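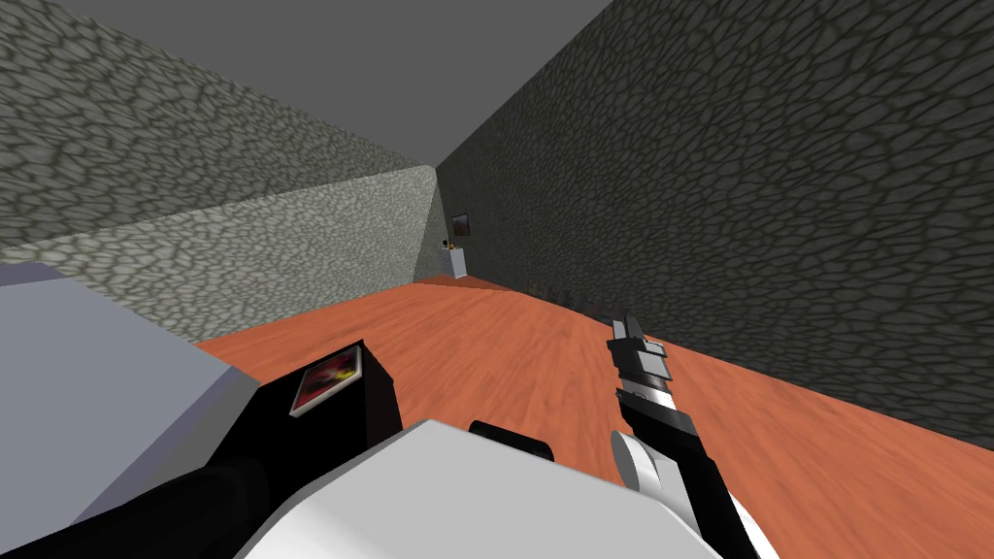 Menholm Cellars is looking for one night porter, part time, to start in October. We are a small guesthouse with a large basement, and the basement is where most of the work is. Guests hear the word "cellars" and expect wine. What they get is a long, narrow sort of place with stone-patterned walls on both sides and a wooden floor, and if that look makes you want to turn around and go home, please do it now and save us both the bus fare. If it makes you want to lower your voice and carry a lantern, you may be our person (the lantern is not provided).

## What you'd be doing

The shift is five hours, starting at 10 p.m. You will let in people who have lost their keys, and then let them in again. You will take deliveries from Gronberg, our laundry, who come late and don't like to be thanked. You will answer the phone, which rings mostly for a pizza place whose number is very close to ours. We used to correct the callers. Now we just tell them it'll be a while.

There is one boiler. It was installed by Figueiredo & Sons and it makes a noise like a man clearing his throat before a speech. You don't have to fix it. You do have to write down when it stops.

## What we're after

- Someone who can stay awake, including the last hour
- Good with stairs, as there are 33 of them and no elevator
- Polite to people in bathrobes
- Able to read the previous porter's handwriting, or willing to guess
- A driver's license is handy but we won't insist

Experience in hotels is welcome. So is experience in bars, hospitals, bakeries or raising twins. We once hired someone with a degree in hospitality management and he was fine too.

## What you get

Three shifts a week, 700 a month before tax, and breakfast if you're still here when it's served. Bring a sweater. There's a staff room with a kettle, a couch that is better than it looks, and every Trunley crime paperback ever left behind by a guest. Several are missing the last chapter, so don't get attached.

The first month is a trial on both sides. You're allowed to decide you don't like us.

## How to apply

Write us a page, by hand or typed, telling us about the latest you've ever stayed up and what for. Leave it at the front desk or push it through the mail slot. No resume needed, though if you've already made a nice one, put it in. We'd like to have everything by 15 April 2019. Anyone we want to meet will be asked in for a chat at 11 p.m., and we'll pay for your cab home.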